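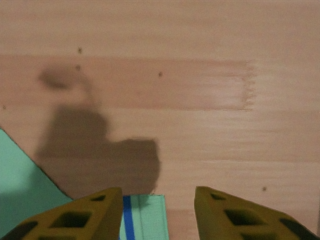
Computer picture: Drevholm Robot Room

I love rules. Okay, I love ROBOT rules! Before a robot hand grabs anything, it needs a clear spot to work in. Two yellow fingers, a wooden tabletop, and a mint-green thing between the fingertips: my own hand stays far away from all that. Fingers that squeeze can pinch, even when they move slowly.
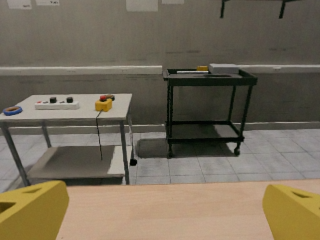 Morsy for Kids, Issue 209, page 20

My favorite rule is about the big red button (look for it on the yellow box, over on the white table). It's the emergency stop. You should always know where it is before you start, and you should be able to get to it without climbing over stuff. So keep backpacks off the floor, please! And if a grown-up hits stop, wait until they say it's okay to come closer.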